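Chapter 6
Comparing Grippers on a Bin-Picking Task

In this chapter:
Choosing an object set
Setting up a fair trial
Recording grasps and failures
Reading the results

Chapter 5 dealt with the arm: its reach, its payload, and the path it takes to a target. We treated the gripper as a fixed part bolted to the end. Most of the trouble in bin picking starts at that end, and this chapter looks at how to test one gripper against another.

Suppose a small warehouse wants to pick mixed goods from a bin. Two grippers are on offer. The Jornell has two stiff fingers that close in parallel. The Lekonell uses a suction cup on a short spring. The sales sheets for both list a maximum load and a closing or sealing time. Neither sheet tells the buyer how the gripper will do with a soft object lying against a wall, or with a bottle that rolls when touched.

To find out, we run trials. A trial in this book means one attempt to lift one object out of the bin and hold it clear for 3 seconds. Anything less is recorded as a failure, even if the object left the floor.
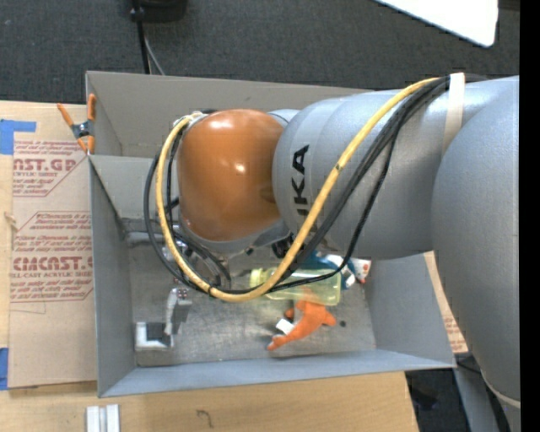
The choice of objects matters more than students tend to expect. A set made up only of boxes will favor suction. A set of cloth and plush items will favor fingers. Minttu Riihimäki and Irja Jääskeläinen, whose trials at the Umari workshop supply the data for this chapter, kept a mixed set and used it with both grippers. They ran 25 trials per object and put each object back by hand in a marked starting pose.

They also kept the arm, the bin and the controller settings the same throughout. When the cables were rerouted in September, they threw out the earlier runs and began again, as the new routing changed how far the wrist could turn.

Their best result was a success rate of 87 percent over the full set. Section 6.4 shows why that figure is hard to use by itself. Most of the failures came from a few objects, and a buyer who never handles those objects would see a very different rate.

Before reading on, review the definition of a grasp pose in Section 5.2. You will also need the Xolalpa log sheet from the appendix, which has 20 rows to a page and a column for the type of failure.

6.1 Choosing an Object Set

An object set is the group of items used in every trial of a comparison. Start by listing the goods the gripper will handle in daily use, and sort them by shape, weight and surface.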